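May 28, 2019

Rain tank at 76 per cent this morning, read off the sight tube at seven. Wind light from the south. Pump pressure steady, no short cycling overnight, so the new foot valve is holding. I will leave the old one on the shelf until October in case the seat wears.

Main job was the water sampling round. Five sites as usual: tank outlet, kitchen tap, the bore, the Lewis dam inlet and the creek below the Coden crossing. Ran each tap for two minutes before filling. Creek sample taken mid-stream at knee depth with the mouth of the bottle facing up the current. Conductivity at the bore was 900 microsiemens per centimetre, the highest I have written in this book. Tank outlet was 76, the same figure as the tank level, and I checked the page twice to be sure I had not copied one into the other. I had not.

Recalibrated the meter after the bore reading in case of drift. It came back to the standard within tolerance and the second bore reading matched the first. So the figure stands. The bore has not been pumped hard since the pasture went dormant and the water near the screen may be sitting longer than it used to. I will purge it properly next time, three full casing volumes, and compare. The casing volume is 237 litres by my sum, and the bore pump will need most of the morning to do it.

Tolera Negussie rang at ten about the Iren catchment figures. He has the full set for his side and wants mine in the same units before he plots them. I have been recording turbidity from the tube and he has been using a meter, so the two columns do not line up below the first graduation. We agreed to leave the low values as "less than" and not fill in a number. He also asked whether I rinse with sample water or with distilled. Sample water, three times, cap included. He does the same apart from the cap.

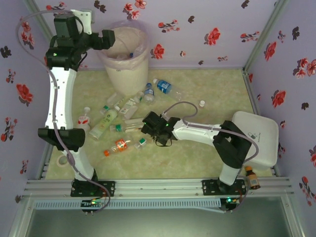 Bottle stock is the weak point in the whole routine. I have been reusing whatever comes to hand, and the labels no longer stick where the old glue has been. Two of last month's creek samples had to be thrown out when I could not say which was which. Plastic bottles scattered over a mat are no way to store anything that has to stay clean, and my own shelf in the pump shed has not been much better. Fixed that after lunch. Capped everything, wiped it down, stood it upright in the two crates from Ullska and marked each cap with the site letter in paint pen. Anything with a scratched neck went out to the recycling. The creek set now has its own crate and will not be mixed with the tank set again.

Ingvild Wallin came by at three to return the auger and borrow the long level. She thinks the dam inlet is silting from the track side and not from the creek, and wants a shallow drain cut across above the second gate. Walked up with her to look. The wheel ruts do run straight to the inlet and there was a fan of fine grey silt at the bottom of them. Fall over the stretch she has in mind is 200 millimetres by the level, enough to carry water if the cut is kept clean. She will bring the small blade when the ground dries out. I said I would move the marker pegs first and find the poly line, which is somewhere near there and not very deep.

Replaced the first flush diverter washer while the light lasted. The old one had gone hard and split along the inside edge. Colour of the first flush water was like weak tea, mostly gum leaf. Gutters on the north side need doing again.

Filled in the sheet for Tolera after tea and changed the units in the conductivity column. Still to do: purge the bore, buy labels that will take a wet surface, find the poly line, gutters.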